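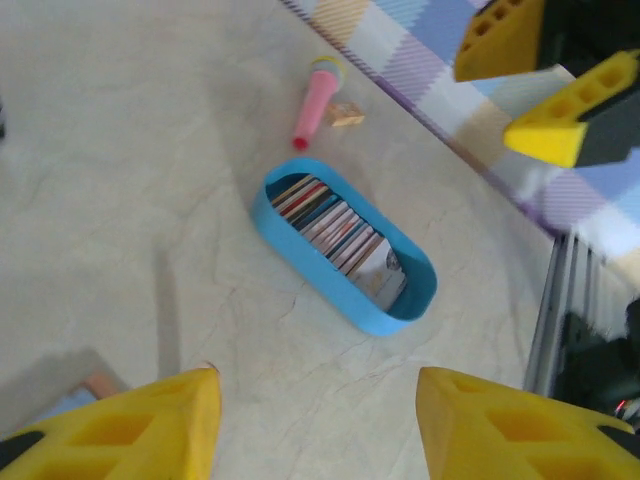
Home Boards Quotations Proverbs Greetings & Verse Search Log in

Attributing proverbs in a printed collection
Started by Sze-wing Hsueh, January 11, 2018

Sze-wing Hsueh
I am preparing a collection of short sayings on friendship for Lustia, to be printed as a small gift book. The draft holds 427 entries. Most have a named author and a source I have checked in print. The difficulty is with the entries labelled only by origin: "Irish proverb", "Chinese proverb" and so on. I took these from older anthologies and can find no earlier source for 50 of them. The house style at Lustia requires a line of attribution under every entry. Options so far are to keep the label as found, to replace it with "Traditional", or to cut the entry. What do others do?

colophon_k
Replace with "Traditional". A national label is a claim of fact and you have said you can't support it. An anthology copying an earlier anthology isn't a second source.

Marrowby
I would keep the label where at least two anthologies agree and they are clearly independent. "Traditional" throws away information. If a reader wants to trace the saying, "Irish proverb" gives them somewhere to begin, even if it is wrong.

colophon_k
How do you establish that they are independent? Check the wording. If both have the same odd comma, one has copied the other.

Marrowby
By date and by variant wording. A proverb in real use turns up in several forms. If every book prints it identically, I treat it as one source, and probably as a made-up saying. If the forms differ, I count them separately.

tidewrack
A third way, used when I did the Ramia wall calendar: "Proverb, origin uncertain" in the index at the back, and nothing at all on the page. Does Lustia insist on the line being under the entry, or only that there is one somewhere?

Sze-wing Hsueh
Under the entry, in italic, one line, flush right. I asked in December whether the index could carry it and the answer was no. There is an index of authors, but it lists surnames only, so anonymous entries don't appear in it.

tidewrack
Then "Traditional" is the only one of the three that fits the space and can't be wrong.

Marrowby
It can be wrong. Plenty of so-called proverbs were written by a named person for a magazine or a greetings card. If that person is traceable and still in copyright, "Traditional" is a false statement about rights. I had this with a verse for Agudelo. It had been going round as "Old saying" and belonged to a living writer.

colophon_k
Agreed on that point. It applies equally to "Irish proverb", though, so it is an argument for cutting, and not for your label.

Marrowby
Fair. Cut the ones with no variant forms, then. Label the rest by language and not by country if you have seen the original wording. "From the Irish" is defensible if you can quote the Irish.

Sze-wing Hsueh
I have the original wording for 7 of the 50. None of those is Chinese, although I read Chinese and did look. In most cases the English doesn't correspond to anything I can find – the nearest matches share a general idea and nothing else.

colophon_k
Cut those without hesitation.

halfquire
Different view. It is a gift book. Nobody buys it as a reference work and the sayings are what the buyer wants. Put "Anon." under all 50 and send it to press.

colophon_k
Gift books are where the next anthology gets its labels from.

halfquire
That was already the case before this one.

tidewrack
"Anon." implies an unknown single author. Traven's style sheet separates the two: "Anon." for a text with a fixed form, "Traditional" for one that varies. I don't always follow it, but the distinction is useful here.

Sze-wing Hsueh
I will use it. Present plan: "From the" plus language for the 7, "Traditional" where I can show variant forms, and the remainder cut. I need a way of recording the variants. At the moment they are in the notes column of the same spreadsheet and it has become hard to sort.

Marrowby
Separate sheet, one row per variant, with the entry number, the wording, the book and the page. Don't normalise the spelling.

colophon_k
Add the year of the edition you handled, as well as the year of first publication. Reprints sometimes alter the label.

Page 1 of 1

Related topics
Misquoted last lines of poems: when to correct
Full stop or none after a one-line saying
Permission fees for song lyrics on cards
Alphabetical or thematic order in short collections
Birthday verses for a sixth birthday
Crediting the translator in a single line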